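# Let the planner say it doesn't know

Most navigation stacks treat the floor as a yes or no question. A cell is free or it's blocked, and the planner draws a line through whatever is free. I think this is the wrong default for homes, and I'd like to see Honodix change it in the next Skekix release.
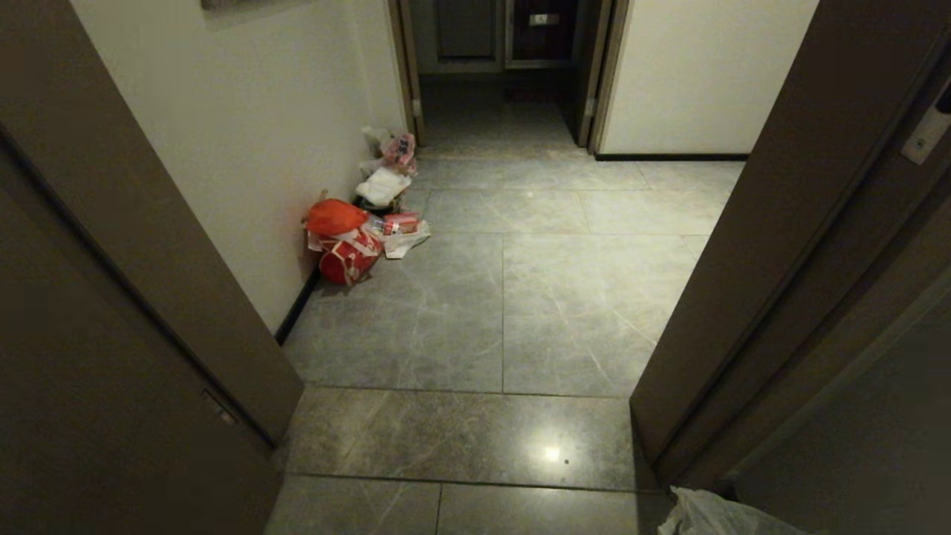
A plastic bag is the usual trouble. Depth returns on thin film are patchy, so the costmap fills with holes. In our February logs from Tanside, the planner replanned 3,743 times, and 13 of those runs ended in a stop. Nine of the stops were next to a bag.

The common fix is to inflate everything. That works in a warehouse. In a hallway it closes the only route.
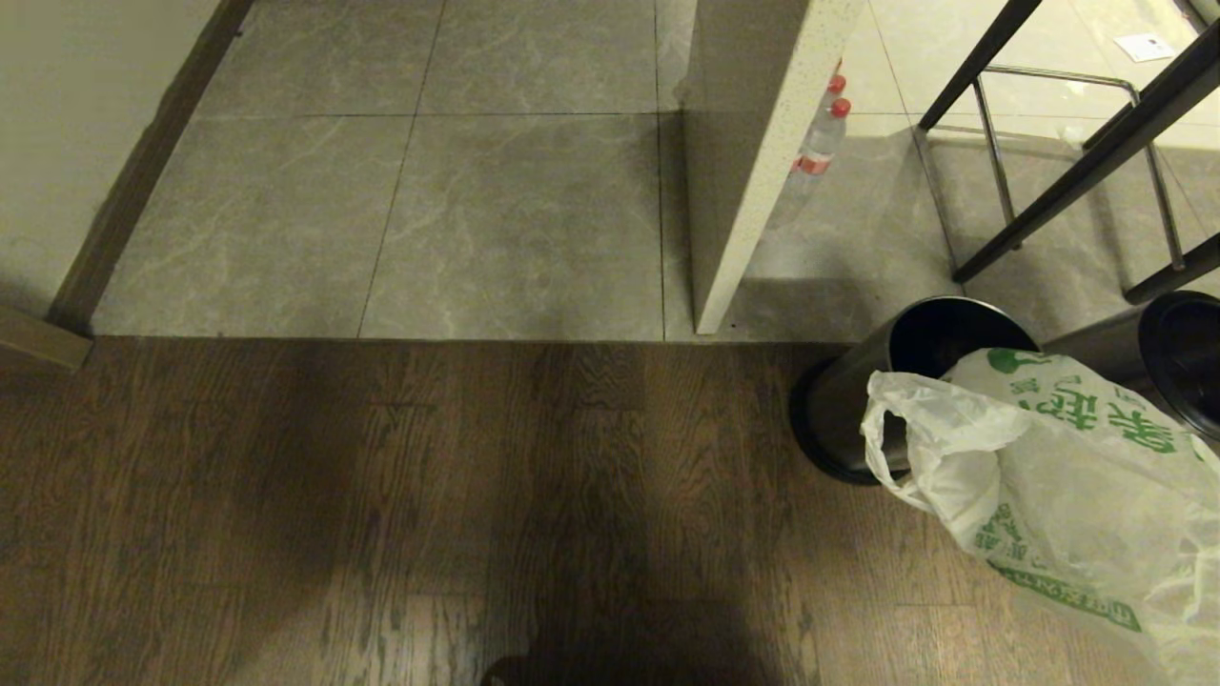 I would keep a third state, "unsure," and make the controller slow down and look again before it commits. Kaijage already does this with glass - it costs a little time at each doorway. People will complain about the speed. I would still ship it, with the threshold exposed in the config file.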